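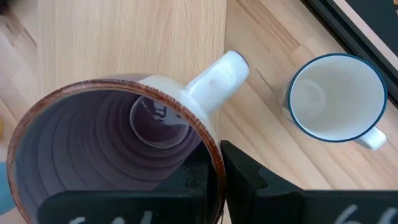

Large mug with the rust-brown rim, smaller white mug next to it.

Palbridge Mug Loan — progress report to Grosach, August
From: Javiera Leiva

Sorry this is later than the date on the grant letter. Busy month, three loans back to back and the shelving still not up. Headings follow your form as far as I could make them fit.

Where we are

Stock on the shelves or out on loan: 330 mugs. Target by the end of the grant is 1000. Behind the line I drew in the application, ahead of where I thought we'd be at Easter. Most came in over the spring from house clearances and the two office closures on the ring road. Summer has been slow for donations, people are away.

Loans so far, 35. Mostly small. School fair, the allotment open day, a couple of funerals, the walking group twice. Biggest was the music weekend at the park, which took almost everything we had and gave us our first proper test of the crates (see below).

What's in the stock

Very mixed, as you'll know if you've been in. Sorted into three shelves now instead of one heap:

Studio and hand thrown. Like the big one in the photo — cream outside, speckled brown round the rim, dark purply brown inside with the throwing rings still showing. Lovely things but heavy, and they won't stack. The thick handles take up more room in a crate than you'd think. People always pick these first at a tea table so I don't want to lose them.

Enamel and enamel-style. Light, small, good for outdoors. Chips are the issue. Anything chipped on the lip comes out of the loan stock. I've been asked for more of these by nearly every borrower with children coming.

Plain white and office. The bulk of it. Includes a great many with logos on. Fine for fairs, less fine for funerals, so we now ask what the event is before packing.

Checking and cleaning

This has taken far more hours than budgeted. Every mug gets looked at on the way in and again on the way back. Run a finger round the rim, look inside under the lamp for crazing or a crack starting at the base, check the handle join, then wash. With dark glazes the inside is hard to read standing up, so those get laid over on their side and looked at straight down the mouth. Tea stain hides in the ridges on the thrown ones and the dishwasher doesn't shift it. Soda crystals overnight does.

I have changed the order we do things. It used to be wash first then check. Wasted a lot of hot water on mugs that went straight in the reject box. Check first now, wash after, quick second look when dry.

Rejects go in two lots. Chipped but sound get offered as plant pots and pen pots by the door, pay what you like. Cracked ones go for hardcore, Goker take them off us when they collect the bricks from next door. No charge at the moment, I have not got that in writing and should.

Crates

You asked about these in particular. We bought the divided crates from Furtado as agreed. Good crates, wrong dividers. The cells are cut for a standard office mug and the larger studio ones go in only if the handle points up at the corner, and then the lid doesn't close. Furtado have said they will swap some of them for the wider cell at no cost apart from carriage. Waiting on a date.

In the meantime the big mugs are going out in ordinary boxes with tea towels between. Slow to pack. Slow to unpack as well, and the towels don't all come home.

Breakages to date: 7. Four at the music weekend, all from one box that was put down hard on the tarmac. The rest ones and twos. No one has been charged — the deposit has covered it. I think that's low for this kind of thing but I've no other scheme to compare with.

The room

Back room is usable but not finished. Sink is in, hot water is in, the drainer is the wrong way round and we've learnt to live with it. Checking table has the good light over it now. Shelving for the new stock is flat against the wall waiting for brackets, the first lot sent were too short for the depth of shelf. Until it's up I can't really take another large donation and I've had to put one off, a hotel, which was painful.

Money

Spent as planned on crates, sink and lamp. Over on soda crystals, tea towels and hot water. Under on transport as borrowers are mostly collecting for themselves. I would like to move what's left on the transport line over to towels and shelf brackets, please let me know if that needs a form or if an email will do.

Receipts are in the seperate folder. Two missing, both small, I am chasing.

What hasn't worked

The online booking page. People ring. Or they turn up. I've kept the page going but I copy everything into the paper diary anyway, so it's double the work. Might drop it in the winter.

Matching sets. I spent a whole afternoon making up sets by colour for the smarter events and they came back muddled and I haven't redone it. Shelf by type is enough for now I think.

Labels on the base. Came off in the wash, all of them.

Next

Brackets, then shelves up, then ring the hotel back.
Wider crates from Furtado, date to be confirmed.
Something in writing from Goker about the broken stuff.
Ask for more small light mugs, a notice at the school gate in September probably.
Price up a second drying rack. We run out of draining space well before we run out of mugs to wash.

One question for you. The agreement says we report on "items in circulation". I've been giving you the total on the shelves and out, leaving out rejects and anything still waiting to be checked. If you want the unchecked boxes in as well the figure will be higher but I'd be guessing at it.

Happy for someone to visit, mornings are best, before 11 if you want a parking space.

J. Leiva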